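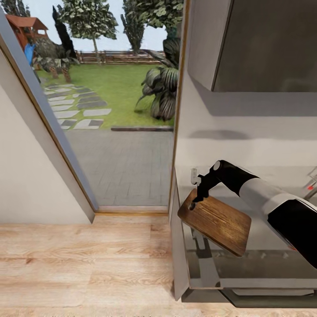 Handout 9, page 47

Buying kit for a small office: monitors, docks and the bits in between

Right, so last week we got as far as working out what people need on their desks, and a few of you stayed behind to ask about docking stations. I promised I'd write it up properly. Keep your notes from February to hand as well, because the bit on power budgets comes back to bite us here.

Start with the laptop, always. I know it's tempting to start with the shiny dock (I do it too!) but the dock can only pass on what the laptop is able to send. Two machines can have ports that look identical from the outside, and one will carry video while the other only does data and charging. Look up the exact model in the maker's spec sheet and write down three things: does the port carry video, how much power does the laptop want, and how many external screens will it run at once. Some laptops will only drive a single extra screen over the port, whatever you plug into it.

Then power. Our worked case is the Trultham office, which you'll remember from the seating plan exercise. Their laptops come with 96 watt chargers, and the Wumbei dock they were offered passes on rather less than that. Will it work? Mostly, yes. The laptop will charge slowly, or hold steady, and under heavy load the battery may creep down during the day. For someone doing email and spreadsheets that's fine. For the two people editing video it's going to be a nuisance, so I'd keep their own chargers plugged in or buy them a different dock.
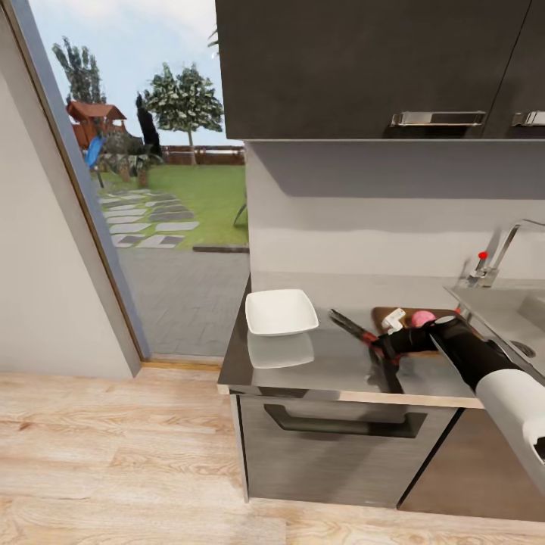

Notes by Shaimaa Filali, with corrections from Amna Janjua

Now, bulk pricing, my favourite. The Nollgate quote for Trultham came to 1,419 pounds before VAT, and everyone in the Monday group said "bargain" straight away. Read it again! The discount only applies if every unit is the same model, the cables are listed separately, and the warranty is return-to-base, so when a dock dies somebody is without one while it's in the post. Add a spare to the order, add the cables, and then compare it with the Motska quote, which looks dearer on the first line and includes both.

Cables deserve a paragraph of their own. A charging cable that came with a phone will fit the socket perfectly well and may give you no picture at all. Label the good ones as they come out of the box. I use coloured tape, Amna prefers a label printer, either will do.

A quick word on drivers. Some docks send video straight through from the laptop's graphics, others compress it and need software installed. The second sort is handy in a mixed office, but you'll want to check that your users are allowed to install things, or get it rolled out beforehand.

For next time, please take the Trultham list and redo it with one change: half the staff now share desks. Work out how many docks you'd order, which quote you'd go with, and what you'd say to the manager who wants the cheapest one. A page is plenty. Bring it on paper if you can, as the projector in our room is still being awkward.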